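Household Textiles, Unit 5: Folding and Storing Knitwear
Filed under: Course Materials > Home and Clothing Care > Handouts

Read this before the Friday practical. Bring one knit sweater of your own, clean and fully dry. If you don't own one, there are spares in the Widberg cupboard at the back of the workroom. 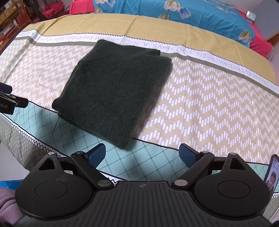 Knits are folded because hanging pulls them out of shape. A woven shirt is held in both directions by its threads. A knit is made of loops, and loops give. Put a heavy sweater on a hanger for a season and the shoulders will have points in them, the body will be longer than it was, and the neckline may gape. Thin cotton knits can hang for a short time without much trouble. Wool, mohair, and anything with a brushed or fuzzy surface should be folded.

Work surface

Use a flat surface wider than the sweater with its sleeves spread out. In the workroom that means the long tables. At home a made bed is fine, and it is what most people use. Pull the sheet tight first. A wrinkle under the garment turns into a wrinkle in the fold, and you won't find it until you pick the bundle up. The stripes or bands on a printed sheet can be used as a guide for keeping the hem straight, but check that the sheet itself is lying square.

Fuzzy knits pick up lint and also leave it behind. Dark colors show it most. Shake the sheet out before you start and go over the sweater with a clothes brush when you finish. Brush in one direction only.

Basic fold

1. Lay the sweater face down. Smooth it from the center outward with flat hands. Do not tug at the hem or cuffs.
2. Fold one side in toward the middle, from the shoulder straight down. Lay the sleeve back along the body so that it runs parallel to the side.
3. Do the same with the other side. The sleeves may overlap at the center. If they do, keep the overlap even from top to bottom.
4. Bring the hem up to meet the base of the collar. For a long sweater, fold in thirds.
5. Turn the bundle over and square it with the edges of your hands.

The result should be a rectangle, more or less. Thick knits never make sharp corners and you should not press them to get one. A rounded edge is normal and does no harm. What you are looking for is a bundle of even thickness that stays closed when it is lifted from underneath. If one corner is much thicker than the others, a sleeve has bunched. Open it and go back to step 2.

Common faults

Sleeves folded across the chest in a zigzag. This makes a lump in the middle and the stack will tip.

Fold line down the center front. It shows when the sweater is worn. The basic fold avoids it.

Folding while damp. Even slight dampness at the cuffs or underarms can lead to a musty smell in a closed drawer. If you are unsure, leave the sweater open on a rack overnight.

Folding too small. Tight bundles save very little space and leave hard creases that need steam to remove.

Storing

Stack heavy knits at the bottom and light ones on top. A drawer is better than an open shelf for anything fuzzy, as dust works its way into the surface. Keep stacks low enough that you can take out the bottom piece without dragging the rest.

For long storage (spring through September in most homes) use a breathable cotton bag. Drutska bags are the ones we have in the workroom, and a clean pillowcase does the same job. Plastic tubs are acceptable if everything going into them is completely dry. Wash or air every piece first. Moths go for wool that has been worn, especially where there is food or sweat on it.

Refold stored knits once halfway through the season and change the position of the folds a little each time.

Weights

You will weigh your sweater at the start of the practical. Anything over 200 grams goes in the heavy stack for this exercise. That figure is ours, chosen so the class ends up with both kinds of stack to work with. It is not a trade standard.

For the practical

Work in pairs. Each person folds the same sweater 2 times, once with the basic fold and once in thirds, and the partner checks the bundle against the list of faults above. Write down which fold suited the garment and why. Note the fiber content from the care label. If the label is missing, write "unknown" and describe the surface: smooth, ribbed, brushed, or fuzzy.

Leave the tables clear and put the spares back in the cupboard folded. Hand in your sheet before you leave.

Reading for Unit 6: steaming and pressing, first section only.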